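About Us

Mazza began in a lock-up garage in Wostthorpe, with a trestle table, a borrowed van and one hundred teaspoons that had come with a house clearance and didn't belong to any set known to science. Gaetano Mancuso had paid for a sideboard. The teaspoons were inside it, along with a christening mug, half a train set and a great many napkins, and he spent the weekend sorting them into piles on the garage floor. By Sunday night he had decided he rather liked it, which worried his family.

We sort household odds and ends. People clearing a parent's house, moving somewhere smaller or finally facing the cupboard under the stairs send us the stuff that is left when the furniture has gone. We go through it, match what can be matched, clean what can be cleaned, and send it back in labelled boxes or pass it on to somebody who wants it. You would be surprised how many homes run on a single drawer that won't shut. Ours does.

Fiorella Morelli joined in the second year. She answered an advert for a bookkeeper and was asked, in her interview, whether a fish knife counted as cutlery or an ornament. She said it depended on the household and was offered the job before her tea had cooled. She now runs the sorting side, while Gaetano deals with the van, the telephone and anyone who wants to discuss fish knives further.

There were two of us then and there are nine now, in a proper unit at the Reltosville end of town, with heating that works on the days it isn't needed. Last year we took in 153 households. Most come through word of mouth, a few through solicitors, and one through a wrong number who turned out to have a loft. 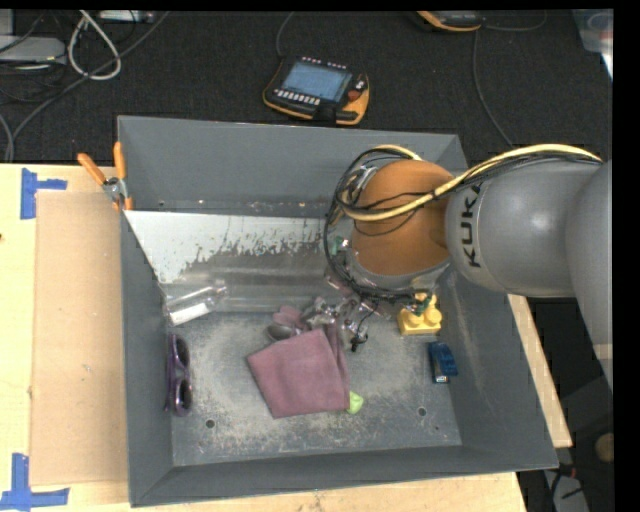
Mixed lots are what we are known for, and we price them by the bin. A mixed lot is anything the owner has given up describing, usually labelled "misc" or, on one memorable lid, "Dad". Soft things and hard things travel together and arrive on familiar terms, so a spoon will be tucked up against a pink cloth with a yellow toy block for a neighbour, and it falls to us to decide which of them are going home to the kitchen. Cloth comes out first, gets shaken over the table and is folded again properly. Cutlery goes to the sink. Building blocks go in the toy tub, which is never full and never empty.

Our shelves use a system called Clerulix. Gaetano drew it up on the back of a seed catalogue and named it himself, and we have stopped asking. It has 36 headings, running from "eats with" to "stands on", and a last one marked "Fiorella" for things that need a decision. New starters learn it in a week. They spend the week after that arguing about egg cups.

A few things we don't do. We don't value antiques, clear gardens or take paint. We don't throw anything away without asking, even when it is plainly the lid of something that left this world in 1984 — you would not believe the feelings people have about lids. If we find letters, photographs or money, they go in a separate envelope and we ring you the same day.

The unit is open every weekday from half past eight, except Friday, when we close at two and clean the sinks. Visitors are welcome if they telephone first. Please bring your bins with the lids on, and tell us if there's anything sharp in there. Tea is provided, and you can be fairly confident of getting a spoon.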